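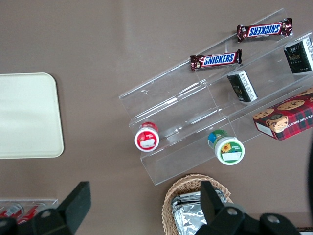
Snack restocking station, wrist camera view. Stepped display stand at the upper right, tray at the left.

Kenura Shelf Kit: Gallery
Posted 4/21/18

The Kenura Shelf Kit is a two-finger gripper, a wrist camera and the software that goes with them, sold for small retail counters, break rooms and hotel shops. It bolts to most tabletop arms. This page covers the snack station at our Skesivholm showroom. Visitors can book a session and run the kit on it themselves.

The stand
Clear acrylic with stepped shelves. Clear plastic is hard for many cameras because the edges catch the light. We use it at the station for that reason, and customers are welcome to bring a stand of their own.

The goods
Two Snickers bars on the top tier, one with its lettering upside down to the camera. Small dark green boxes on the middle tier, and two jars on the lowest, one with a red lid and one with a sunflower on the lid. A red plaid cookie box is at the right.

The basket
Wicker, with foil-wrapped items inside. Crinkled foil gives uneven reflections, so the software has a separate setting for it under Surface.

The fingers
Black, with angular plates. Finger sets are sold in pairs under part number 818 and can be changed with the hex key in the box.

Ordering
The full kit is $1773. A spare finger set is $309. Both ship from Stalton and carry an 18-month warranty. The arm is not included. The tray and display stand are not included either, but any flat-bottomed tray with a low rim will do.

Owners of the older Salian mount need the adapter plate, which is listed on the parts page. The next round of showroom sessions opens in September. Use the contact form to ask for a time, and tell us which arm you have.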